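Home | Reviews | Translated Fiction | Interviews | Newsletter

The Salt Ledger by Virgilio Mercado, translated by Urmila Bisht

By Nisha Tomar
7/8/26

I picked this one up in April, put it down after two chapters, and then took it on a train ride and missed my stop. So please bear with the opening! It's all tax collectors and weather, and there are so many cousins that I ended up drawing a family tree on the back of my bookmark.

The Salt Ledger is set in Drikulon, a made-up port town where the Chauhan family has kept the salt accounts for longer than anyone can remember. When the old man dies, his granddaughter Leela finds that the books don't add up, and that half the respectable people in town have been living off the difference. Mercado wrote it as a newspaper serial, and you can feel that in the chapter endings (somebody is always at the door). I loved that. My husband, who heard most of it read aloud whether he wanted to or not, loved it a bit less.

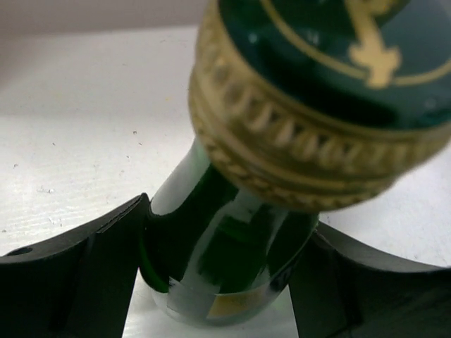
What sold me was the talk. Leela and her great-aunt argue the way people in my own family argue, about the rice, when the fight is really about the house. Bisht has let a lot of the original words stand without a glossary, and I was never lost for more than a line. She also gives the dockworkers a slangy, quick English that never turns into cartoon sailor speech. There's one scene where they haggle over a broken scale for 13 pages and I would happily have read more.

The romance is thinner. Omar, the harbor clerk, is sweet and patient and not much else, and I kept forgetting what he looked like. I also think the flood arrives too early – everything after it has to work hard to matter, and the trial chapters sag until the great-aunt takes the stand. Then, wow. I read that part twice.
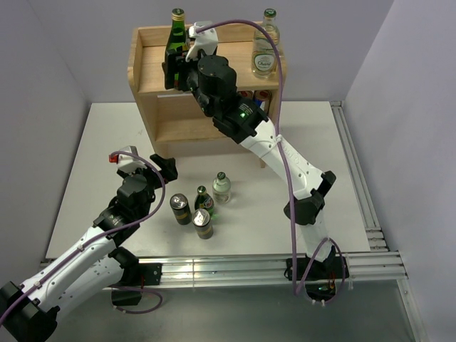 Bottles on a light wooden shelf, one dark green and one clear.

A word on the edition, which comes from Zumari. The paper is nice and thick, the type is a decent size for tired eyes, and Omprakash Dubey's introduction is friendly and full of good gossip about the serial days. Save it for the end though, it gives away who forged the ledger! The spine on my paperback creased right away, and I found a couple of typos near the back, including a cousin whose name changes spelling on the same page. With that many cousins, it doesn't help.

Would I read another one? Yes, and there is a second Drikulon book that Bisht says she's working on now. I'd like more of the great-aunt and a little less rain.

Four stars out of five.

Contact us | Copyright Grosten Book Pages | Back to top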